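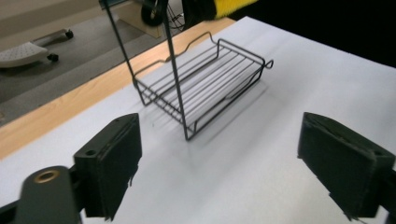 News > Residents' bulletin > Services

Category: Household and Recycling

Changes to the reuse shop and small items collection at Trodton

The reuse shop at the Trodton household recycling centre will move to its new opening hours from the first Saturday in July. The shop will open at 9.30am and close at 4pm, with last donations accepted at 3.15pm. Weekday hours at the recycling centre itself are not affected.

The change follows a review carried out over the winter, in which 230 households returned a completed form. Most of those who replied asked for a later closing time at weekends and for clearer advice on what may be donated. A smaller number raised the matter of parking on Drarau Road, where vehicles waiting to enter the site have at times blocked the bus stop. Marked waiting bays have now been painted inside the gate, and drivers are asked to use them.

What the shop will accept

Donations should be clean, complete and fit for further use. The shop is pleased to receive kitchenware, crockery, shelving, racks and other storage, hand tools, picture frames, garden pots, books and children's toys. Furniture is accepted if it can be carried by two people. Upholstered items must still have their fire safety label attached.

Electrical goods may be left at the separate counter beside the office. They are tested before sale by Nornen, the repair workshop which has held the contract for the site since last autumn. Items which do not pass are sent for parts or recycling and cannot be returned to the donor.

The shop is unable to accept mattresses, child car seats, cycle helmets, knives, paint or gas bottles. With the exception of knives and gas bottles, these may be taken to the main site in the usual way. Residents who wish to dispose of knives or gas bottles should speak to a member of staff on arrival.

Collections from home

Residents who cannot travel to the site may book a collection of small items. The charge remains at £21 for each visit, and is waived for households in receipt of council tax support. Around 130 collections were made in the last quarter, and the waiting time at present is a little under three weeks. Items should be boxed or bagged and left inside the property boundary – crews are not permitted to enter homes.

Use of income

Income from the shop is paid into the local grants fund. Awards made this spring include a contribution to new cooking equipment at the Đoàn community kitchen and the cost of 60 library reading packs. Applications for the autumn round will open in September, and forms will be available from the library and the main council office.

Enquiries about donations should be made at the site office during opening hours.

This website uses cookies to help us improve our services. Accept all | Manage settings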